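26/05/2019

Knees like two bags of gravel this morning. I came down the stairs sideways holding the banister and had to have a sit on the bottom step before I could face the kettle. But I did it! All 64 miles of the Keldale Round, in one go, on a bike I bought second-hand and have only fallen off twice.

I wanted to get it all down before it turns into the version I tell at work, where the hills get steeper every time.

Up at half past four, which is a disgusting time. Porridge, which I couldn't finish, then a banana, which I could. I'd laid everything out on the landing the night before so I wouldn't be crashing about, and then I crashed about anyway looking for my left glove (in the right glove, rolled up, where I'd put it so as not to lose it). Drove over with the bike in the back and the front wheel on the passenger seat with the seatbelt round it because the car kept bleeping at me.

The start was in the showground car park. Mist on the fields, a queue for the loos, everyone looking far more professional than me. Lots of very thin men with very expensive wheels. I was number 70 and they'd run out of safety pins by the time I got to the desk, so mine was held on with two pins and a bit of tape, and it flapped like a flag all the way round. I can still hear it.

First ten miles, lovely. I mean really lovely, flat lane, cow parsley up to the handlebars on both sides, a bit of sun getting through. I had to keep telling myself to slow down. Back in February I went off like a rocket on that practice ride and had to be collected from a bus shelter, so this time I let people go past and said morning to all of them. Some said morning back.

Then the bank out of the valley. I'd been dreading it for weeks and it was every bit as bad as I'd thought. It goes up, it bends, and you think that must be the top, and then you see little coloured helmets a long way above you, through the trees. I got off and walked the last part. I'd sworn I wouldn't, but my front wheel was weaving all over the road and I thought walking was better than the ditch. The woman next to me got off as well and we pushed together and talked about tomatoes. Hers are already out, in this part of the world, in May! Brave.

Food stop in the village hall. Now, this was the best bit of the day and I don't care who knows it. Egg sandwiches cut in triangles, flapjack, salted crisps in washing-up bowls, tea from an urn. I had a Drineo as well, which is that fizzy lime thing they were giving out from a van, and I regretted it on every bump for the next hour. I sat on the grass with my shoes off. Nearly didn't put them back on.

The next stretch is a blur. There was a headwind over the tops, and I remember a lot of sheep and counting gateposts and singing the same two lines of a song I don't even like. My back hurt more than my legs, which surprised me. I think the saddle wants to come up a touch — must take it into Henriques and let them look at it properly, and ask about the clicking while I'm there. It clicks on every turn of the left pedal, and only uphill.

It rained, of course. Proper rain, in your ears. My posh new jacket (Clalau, reduced, still too much) kept it out for as long as it took me to feel smug and then gave up at the shoulders. Might send it back. Might be my own fault for not doing the neck up.

And then the long drop back down to Keldale with the rain stopping and the road steaming, and I didn't touch the brakes nearly as much as I should have. Two marshals in yellow at the bottom, clapping. I burst into tears, which I put down to the wind.

Home, bath, beans on toast in the bath (yes), and bed before it was dark, under the black rose duvet.
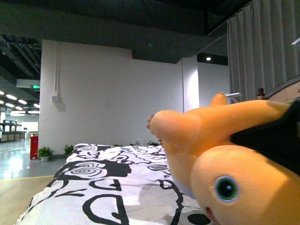 You'll be wanting to do the long one next year, was the first thing my sister said when I rang her, and she'd already looked it up and it goes over the bank twice. I said absolutely not. She said that's what I'd said about this one, and did I remember saying it in her kitchen with my mouth full of cake, and I did remember. She also thinks I should eat more on the way up and stop pretending porridge is a meal. I told her I'd had four triangles of sandwich and she said that was lunch, and lunch came after the hill.

Anyway, today I've done nothing. Washed the kit, hung it on the line, brought it in, put it out again. Ate toast. The medal is on the hook with the dog lead and keeps clonking against the door. The bike is still filthy in the hall and I ought to wipe the chain down before it rusts, but that means bending, so it can wait until tomorrow.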